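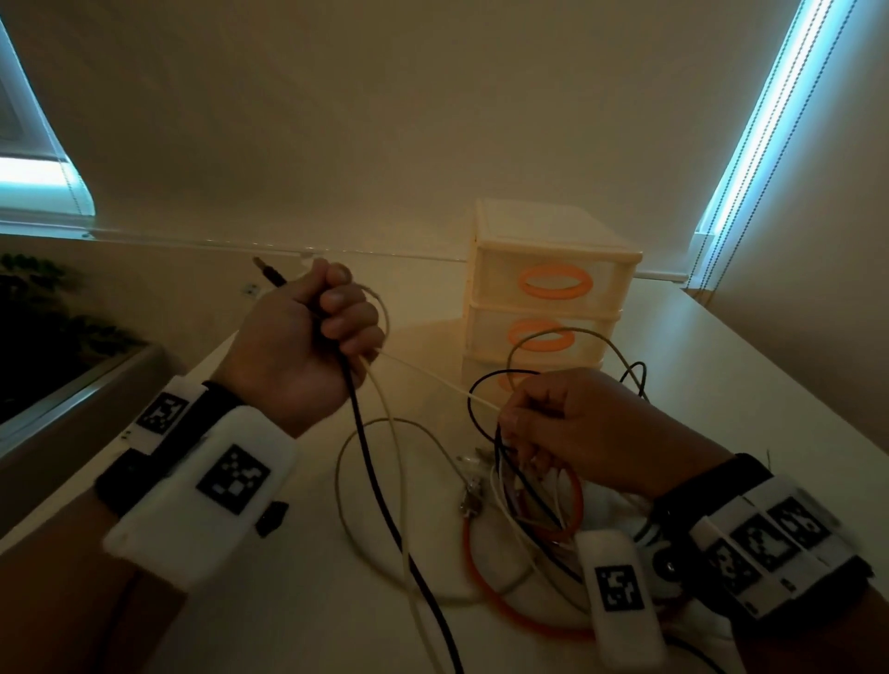
Item 4: leads and cables at the desk

Workplace electrical and housekeeping inspection, second floor offices, Halász building
Date: 01/11/2022
Inspected by: Marjan Kermani
Accompanied by: Parviz Daneshvar (Dridier, facilities)
Previous inspection: September

Key: S = satisfactory. A = action needed. N/A = not applicable. Comments are entered for every A and for any S that changed since the previous inspection.

1. Fixed installation
1.1 Distribution board accessible, door closes and locks — S
1.2 Circuit chart present and legible — A
Comment: Chart is present but circuits 2 and 3 are still labelled with the room names used before the partition was moved. Dridier to reprint.
1.3 RCD test button operated, device trips — S
1.4 Socket outlets secure, no cracks or scorching — A
Comment: Double outlet by the kitchen door is loose on its back box. Lower fixing screw missing. Isolated and labelled during the visit. Not to be put back into use until refixed and tested.

2. Portable appliances
2.1 Register available and up to date — A
Comment: Register lists 167 items. Two desk fans and one laminator on site are not on it. The laminator carries a label from the old office with the retest date worn off. Treat as untested.
2.2 Plugs undamaged, cord grip holding outer sheath — S
2.3 Kettle and microwave, visual check — S
Comment: Kettle replaced since September. New item is on the register.
2.4 Portable heaters — N/A

3. Extension leads
3.1 No lead plugged into another lead — A
Comment: One instance, meeting room, under the screen. Removed by P. Daneshvar while we were there. Repeat finding, see September report.
3.2 Reels fully unwound in use — N/A
3.3 Total load within rating of lead — S

4. Leads and cables at desks
4.1 Audio, data and charging leads free of cuts and exposed conductors — S
4.2 Unused leads removed and stored — A
Comment: Leads should be coiled separately and tied before storage. A drawer full of mixed leads makes the visual check at 4.1 take far longer than it should. Ties to be ordered with the next Skamesex delivery.
4.3 No leads crossing walkways — S 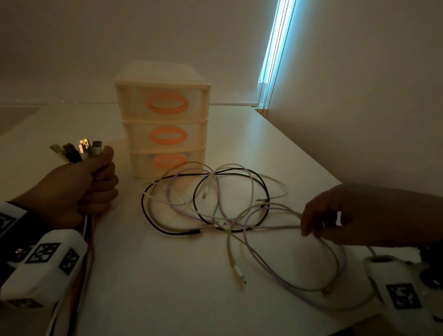 5. Windows and blinds
5.1 Blinds raise and lower without sticking — S
5.2 Cord and chain safety devices fitted where required — A
Comment: Not all rooms could be entered. Urkuvura to confirm in writing which windows were covered by their last visit.

6. Escape routes
6.1 Corridor clear to full width — S
6.2 Emergency lighting, monthly function test recorded — A
Comment: No entry for September. The fitting above the rear stair did not light on test. Battery pack suspected.
6.3 Final exit door opens without a key — S

7. Follow-up
Items 1.4 and 6.2 take priority. All others to be closed before the next inspection. Send completed actions to M. Kermani, room 42, with the item number in the subject line.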